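Snackkasten mit Fächern für den Gemeinschaftsraum – wie sortieren und auffüllen?

Rubrik: Haushalt & Ordnung > Vorräte
206 Aufrufe

Lonau_Kaffeeecke

Hallo zusammen,

bei uns im Büro gibt es seit August einen Gemeinschaftsraum mit einem langen weißen Tisch, und ich kümmere mich um die Snacks. Bisher lag alles in einem Karton unter dem Tisch. Wer etwas wollte, hat gewühlt, und am Ende waren die Kekse unten zerdrückt. Deshalb habe ich einen hellen Holzkasten mit Fächern besorgt, Modell Folum. Der soll offen auf dem Tisch stehen, damit jeder sich etwas nehmen kann.

Mein Problem ist das Einsortieren. Die Päckchen sind alle verschieden: kleine und größere, manche in steifer Goldfolie, manche in dünner, durchscheinender Folie. Angefangen habe ich mit den blauen, eins steht halb aufrecht im Fach, eins liegt flach. Beides sieht nicht richtig aus. 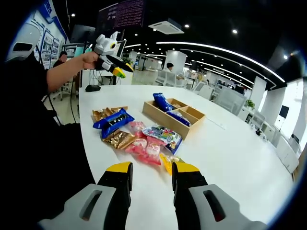
Mir geht es vor allem um drei Punkte. Sortiert man besser nach Sorte oder nach Größe? Stellt man die Päckchen hochkant oder legt man sie hin? Und was macht man mit dem Rest, der nicht hineinpasst? Ich möchte keinen zweiten Kasten auf den Tisch stellen, der Platz wird mittags zum Essen gebraucht. Auf die Fächer Etiketten zu kleben, habe ich überlegt, aber die Sorten wechseln bei uns ständig, je nachdem, was gerade im Angebot ist.

Danke schon mal.

Bujar Krasniqi
1.275 Beiträge

Ich mache das seit ein paar Jahren für einen Verein und habe verschiedene Kästen durch. Nach Sorte sortieren klappt nur, wenn man immer dasselbe kauft. Bei wechselnder Ware würde ich grob trennen: süß auf die eine Seite, salzig auf die andere. Innerhalb einer Seite kommen die großen Päckchen nach hinten und die kleinen nach vorn, sonst verschwinden die kleinen.

Hochkant geht, sobald das Fach voll genug ist. Ein einzelnes Päckchen kippt immer. Mit vier oder fünf nebeneinander stützen sie sich gegenseitig, und man kann sie durchblättern wie Karteikarten. Ist das Fach zu breit, hilft ein Streifen fester Karton als Zwischenwand. Miss vorher innen nach, bei meinem alten Kasten von Petkov waren die Fächer 105 mm breit und die Streifen mussten etwas schmaler sein, damit sie nicht klemmen.

Keksverpackungen lege ich immer flach und höchstens zwei übereinander. Stehend bröseln die unten.

Den Rest würde ich nicht auf den Tisch legen. Nimm eine Kiste mit Deckel für den Schrank und fülle daraus nach, morgens gegen 9 Uhr reicht völlig. Beim Nachfüllen die alten Päckchen nach vorn holen und kurz aufs Datum schauen. Etiketten brauchst du nicht, man sieht ja von oben, was drin ist.

rosov77

einfach alles rein und fertig, nach zwei Tagen ist es eh durcheinander. wir haben eine große Schüssel, hat sich noch keiner beschwert

Tante_Hilke

Bujars Aufteilung finde ich gut, eine Ergänzung noch. Wenn Nüsse dabei sind, würde ich dafür ein eigenes Fach am Rand nehmen und nur dieses eine beschriften. Bei uns gibt es zwei Allergiker, und die möchten nicht jedes Päckchen umdrehen müssen.

Unter den Kasten habe ich Filzgleiter geklebt, weil er auf dem glatten Tisch gerutscht ist, wenn jemand schnell hineingegriffen hat. Die Krümel in den Ecken gehen am besten mit einem trockenen Backpinsel heraus. Feucht wische ich nur selten, unbehandeltes Holz wird davon rau.

Lonau_Kaffeeecke

Danke euch. Ich probiere es mit süß und salzig und schneide Kartonstreifen zu. Die Kiste mit Deckel kommt in den Schrank neben der Spüle – da ist unten noch ein Brett frei.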